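Shared Workshop Puts Member-Built Grippers to Work on Everyday Packaging

Interview: Alžběta Hrnčiar, for the Ilcombe Workshop Association newsletter

The gripper project at the Ilcombe shared workshop entered its second year in April. It was begun by two members, Juraj Holub and Bořivoj Lukáč, who had both tried to build a small robot arm at home and had both abandoned the arm while keeping the hand. The association has supported the work with bench space and a modest materials grant, and the board requested an account of its progress for the membership.

Mr. Holub, who trained as a toolmaker and is responsible for the mechanical parts, met the newsletter at the workshop in the late afternoon. Mr. Lukáč, who writes the software, joined the conversation at 5 p.m. Their remarks have been shortened for publication and approved by both.

The project is known among the members as Otell. The name was taken from a label on a salvaged cabinet and has no further meaning. Its purpose is to produce a pair of two-fingered grippers that a person can hold and operate directly, so that the handling of common objects can be studied before any arm is built to carry them.

"We had the order of work wrong at the beginning," Mr. Holub said. "I spent a winter on an arm in my garage. It could lift a bag of flour, and it had no means of taking hold of one. When Bořivoj and I compared notes, he had the same arm, more or less, and the same difficulty."

The members agreed on a rule that has governed the build since then. A gripper is first used in the hand, at an ordinary table, on ordinary goods. Only when the operator is satisfied with the grip does the design move forward.

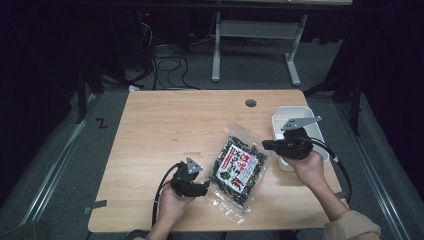

"People ask why we bother with food packets," Mr. Holub continued. "A wooden block is a kind object. It has flat sides and it stays the shape it was. A packet gives way, and the contents move about inside it. You close the fingers and the thing you measured a moment earlier has a different width. If the fingers can manage that, I have few worries about a block."

He described the handling sessions as slow by design. The operator works seated, with one gripper in each hand, and repeats a single task until the motion becomes regular. The members keep a written log of every attempt. At the time of the interview the log stood at 716 entries, of which 157 were marked as failures. Mr. Holub regards the second figure as the useful one.

"A success tells me to carry on," he said. "A failure has a note beside it. Usually it says that the packet turned between the fingers, or that the operator's wrist was at a bad angle. The wrist notes were the ones that changed the design. I had made the first body too long, and after an hour the operator was fighting the weight of it."

The present body is the fourth. The first three are kept on a shelf by the drill press, where members are welcome to examine them. Mr. Holub asked that they be returned with all of their screws.

Asked which part had given the most trouble, he named the fingers at once. The earliest pair had rounded tips, copied from a design he had admired in a magazine, and the grip was concentrated on too small an area. A flat face proved better suited to soft goods. The surface of that face remains a subject of disagreement between the two builders. Mr. Lukáč would like a textured pad. Mr. Holub objects that pads wear, and that a worn pad makes old results difficult to compare with new ones.

"We have had that argument in this room and we have had it in the parking lot," Mr. Holub said. "For now the rule is that a finger must come off with a screwdriver in under a minute. Then he can have his pads on his days and I can have mine without."
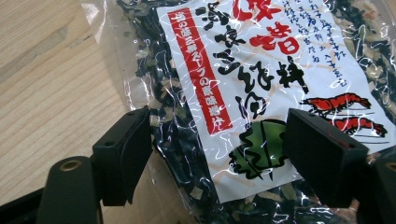 Mr. Lukáč, who had by then arrived, wished it recorded that the argument was not settled. He also drew attention to the matter of printed packaging, which has occupied much of his time this spring.

"Shiny film is hard on any camera," he said. "The reflection moves when you move. My first program looked for edges, and it would follow a streak of light across a packet quite happily and report that as the side of the bag. I threw that program away. The one I use now takes much more notice of where the fingers are in relation to each other, and treats the picture as a second opinion."

He has been assisted in this by Eduard Bartoš, a member of the sister workshop at Skekcombe, who reviewed the code over the winter and returned it with 14 pages of comments. Mr. Lukáč said that he had accepted most of them. The two workshops now share a common set of files, and a second pair of grippers is being assembled at Skekcombe from the same drawings.

The cost of the project was raised at the last general meeting, and the builders were invited to respond. Mr. Holub stated that the printed parts are inexpensive and that the greatest single expense has been cable. Early sets were made up from whatever was in the drawer, and faults in the connectors accounted for several lost evenings. The association's grant was spent on replacing them.

"I would tell anyone starting this at home to buy decent cable first," he said. "I would also tell them to put threaded inserts wherever a screw will go in and out more than twice. Plastic threads last until the evening you have visitors."

Both builders were asked whether an arm would follow. Mr. Lukáč was in favor of beginning in the fall. Mr. Holub preferred to wait until the log shows 100 consecutive attempts on soft packets without a failure, a standard that he proposed himself and that the board has since adopted as a condition for further funding. The longest run to date had been ended, he said, by a bag of lentils.

Igor Hubáček, who chairs the Ilcombe board, confirmed in a written reply that the condition would stand. "The board is pleased with the care shown in this work," he wrote. "We would ask that the bench schedule be respected by all parties, including the gripper group, and that the heat-set iron be returned to the electronics cabinet after use."

The builders have accepted an invitation to bring the grippers to the open day at the Lukumay community hall, where visitors will be able to hold them and attempt a simple handling task. Mr. Holub intends to supply the packets himself. Members who would like to have a particular item tested beforehand may leave it in the tray by the workshop door, clearly marked with their name. Opened food will not be accepted.

Drawings for the current body and fingers are held in the project binder and may be copied for personal use. Questions about the software should be addressed to Mr. Lukáč, who is at the workshop most evenings after 6 p.m.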